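Briso wants lost items sorted in one bin. Good luck finding your fork

Briso, the shared-kitchen chain, says it has fixed the problem of things left behind on its counters. Starting in July, anything still out at closing time goes into a single gray bin, and members have 13 days to claim it before it is donated or thrown away.

The company calls this a "simpler return system." It replaces the labeled shelves that Erkier built for the chain's 2 busiest kitchens, which had separate spots for utensils, toys and food. Those shelves were hardly perfect, but a member who had lost a spatula at least knew where to look.

Briso says 271 items were handed back during a trial at its Pillai Street kitchen. It did not say how many were left behind in total, which makes the number hard to judge. It also would not say how often food is taken out of the bins, only that staff check them "regularly."

That last point matters. Forks and fruit do not belong in the same container for long, and a soft toy or a dish towel is unlikely to come out better for the company. Members who miss the 13-day limit can pay a $35 search fee, though it is unclear what is being searched once the bin has been emptied.
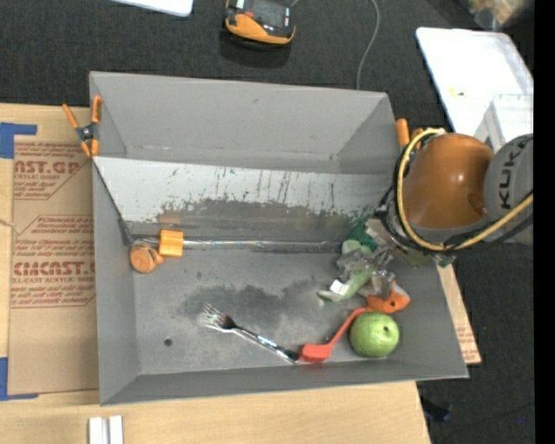
What members can do

Labels help, and so does a last look at the counter before leaving. Claims go through the front desk until 9 p.m. Briso says it will review the system after the summer – it has not said whether the shelves could come back.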